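Right, workplace pension thread, as three people have asked me the same thing this month and I'm tired of typing it into separate chats. I do payroll for a small firm in Judetcombe, I'm not an adviser, please don't sell your house on my say-so.

1/ Our old scheme was with Kárason. In November we all got a letter saying it was closing to new money and we'd be moved across to Fliromer. Half the office binned it. I know this as I emptied the recycling.

2/ What the letter meant, in normal words: the pot you'd already built up stays where it is unless YOU ask for it to be moved. Only new payments go to the new lot. So most of us now have two pots and think we have one.

3/ First thing I'd do is find your old policy number. Mine was on a statement from years back, stuffed inside a cookery book (no idea). If you can't find it, ring them with your National Insurance number and a cup of tea. I was on hold for the length of a bath.

4/ Then check the charges on both. Mine came to £172 a year on the old pot and it'd be £300 on the new one for the same money! Newer didn't mean cheaper for me. Yours could be the other way round, so do look.

5/ CHECK FOR EXTRAS before you move anything. Ans Prins in our accounts team had a guaranteed rate tucked away in hers that she'd have lost the minute she signed the transfer form. It was on page nine. Page nine!!

6/ Contributions next. I pay in £98 a month, so £1176 over the year, and my employer puts in £564 on top. When we switched, my percentage got reset to the minimum and I didn't spot it for two payslips. Please go and look at your payslip. I'll wait.

7/ If yours has dropped, email payroll and ask for it to go back up. You don't need a form at our place, just an email saying the percentage you want and when from. Other firms do it through the provider's website.

8/ Somebody asked if salary sacrifice carries on as before. Ours did, but we all had to sign a fresh letter, and one person on holiday missed it and went a month without. Sorted now, but it took a lot of emails.

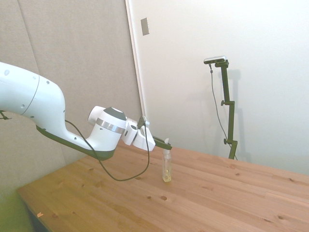
9/ Nominations! The form saying who gets your pot if you die doesn't travel with you to a new provider. I'd filled mine in with Kárason and assumed that was me done for life. Nope, blank at Fliromer. It took me five minutes online, so if you've got a light wooden table like that one to put a laptop on, you've got everything you need. Do it for both pots while you're there.

10/ Apps. I tried Plollik to see both pots in one place and it's fine, bit slow, logged me out twice. I still keep a spreadsheet because I'm that sort of person.

11/ Am I going to merge mine? Haven't decided. I'm waiting on a written answer from Kárason about exit fees, as the chap on the phone said "shouldn't be any" and I'd like something firmer than shouldn't.

12/ Will add to this when the letter turns up. If your old scheme did something odd in the switch, reply and tell me, especially if you had two old pots to begin with. I've got a colleague in that boat and I'm stumped.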